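**Curnside Public Library to Reopen Main Reading Floor in April**

*Sixteen months of work add seating, quieter study areas and a new local history collection*

CURNSIDE, Jan 30, 2025 – The Curnside Public Library announced today that the main reading floor of its Escobar Street building will reopen to the public in April, following a renovation that began after the city approved funding for the project. The reopened floor will offer 252 seats, a larger children's area, four group study rooms and a permanent home for the library's local history collection.

"Our residents have been patient with us, and we are grateful to them," said Eulalia Cáceres, director of the Curnside Public Library. "Many of them have been using a single room on the lower level for their reading, their homework and their job applications. In April they will have their library back, with more space to sit down in and better light to read by."

The renovation was designed by Skorevo, an architecture firm that works mainly on schools and civic buildings. The firm kept the original window line along Escobar Street and moved the tall shelving to the interior walls, so that daylight now reaches most of the reading tables. The former periodicals room has been divided into study rooms that may be reserved without charge for up to two hours. A separate quiet area at the north end of the floor will be available at all times without a reservation.

Heating and ventilation on the floor have been replaced in full. The public restrooms have been rebuilt to meet current accessibility standards, and the entrance ramp on the Escobar Street side has been widened. A second elevator now connects the reading floor with the lower level and the meeting hall.

Furniture for the floor was selected after a public comment period in which 553 residents submitted written responses. Respondents most often asked for sturdy tables, more places to plug in a computer and chairs suited to long periods of study. The library has published a summary of the responses, which is available at the front desk and by mail on request.
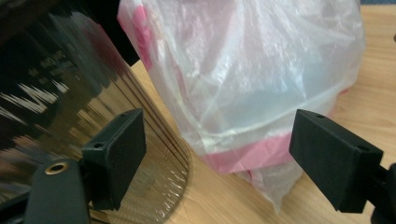
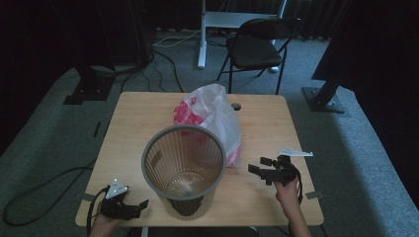 *A light-colored wooden tabletop appears in both images; the second also shows a round mesh wastebasket.*

The local history collection will be housed in a climate-controlled room beside the main desk. It consists of 2,152 items, including town directories, maps, family papers and bound volumes of two former newspapers. Most of these materials were previously kept in off-site storage and could be seen only by written request. Visitors will be able to consult them during regular hours with the help of a staff member.

Ruba Nseir, who has served as the library's local history specialist for nine years, will oversee the room. "People come to us to find a grandparent's street address, or the name of a store that closed long ago," Nseir said. "Until now, we had to ask them to come back the following week. We expect to answer many of those questions in one visit."

Work to scan the most fragile items in the collection will continue through the year. The library expects to make the first 1,000 pages available on its website by the time the floor reopens, beginning with the town directories.

The children's area has been moved to the south side of the floor, away from the quiet study section. It includes a story corner, a homework table and low shelving arranged by reading level. Weekly story hours in English and Spanish, which have been held in the meeting hall during construction, will return to the floor in the first week of operation.

The project was paid for through the city's capital improvement budget and a gift from the Zodevari Foundation. The foundation's gift supported the local history room and the purchase of new books for young readers.

"A public library serves every household in the community," said Amos Ambrose, program officer for the Zodevari Foundation. "We were pleased to support a plan that keeps older records close at hand and gives children a place of their own."

Regular service will continue on the lower level until the reopening. Materials on hold may be picked up at the temporary desk near the parking lot entrance. The library will close for nine days before the reopening so that books can be moved upstairs. No fines will be charged for items due during that period, and the outdoor book return will remain open. Exact dates for the closure and the opening ceremony will be announced in a later release.

Residents who wish to reserve a study room for the opening month may do so in person or by telephone. Local teachers and community groups may request a guided visit by writing to Esi Abugri, head of public services, at the library's mailing address.

**About the Curnside Public Library**

The Curnside Public Library provides free books, public computers, research help and educational programs to all residents of the city of Curnside. A library card is available at no cost to any person who lives, works or attends school in the city.

**Media Contact**

Pascual Sosa
Office of Communications
Curnside Public Library
Escobar Street, Curnside

###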